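Director's Diary, August
Sillbridge Lending Library and Reading Rooms

The month opened with the annual stock check, for which the Reading Rooms closed to borrowers until 2 in the afternoon. The final figure for the adult shelves was 1,392 volumes, and for the children's shelves 615. Both totals have been entered in the register. Damaged items have been set aside for the binder at Dellidmont, whose estimate is awaited.

I met Tamsin Tautahi in the morning to discuss the Meinecke bequest. The family has confirmed that the local history papers may be lent as well as consulted, with the exception of the parish maps.

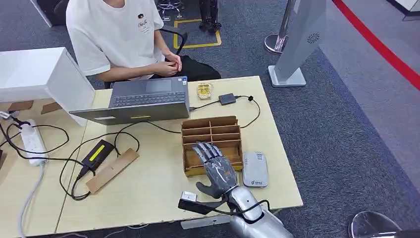

It was agreed that the papers should be listed before the winter term, and that a copy of the list should be sent to the family. Mrs Meinecke's letters to her sister will be listed separately, as many are undated and will require a good deal of patience.

Correspondence received included two complaints concerning the early closing of the Pomel Room and a kind letter about the summer story hour. I have replied to all three. The Pomel Room will keep its present hours until the heating contract has been renewed.
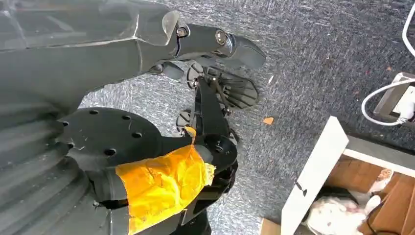
Loans and Renewals

The loan period remains 30 days. A number of borrowers have asked for longer during the holidays, and I have allowed one further renewal at the desk where no other reader is waiting. Large print titles continue to be in heavy demand, and I have asked for a larger share of the autumn order to be spent on them.

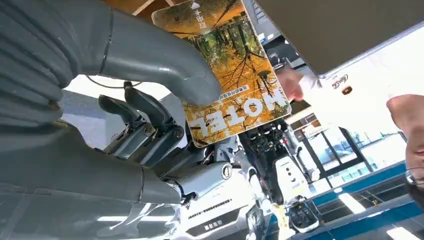 May a book be returned while the Reading Rooms are closed?
Books may be left in the returns box beside the main door at any hour. They are taken off the borrower's record on the next working morning.

Left the building at six. The binder is to be telephoned tomorrow.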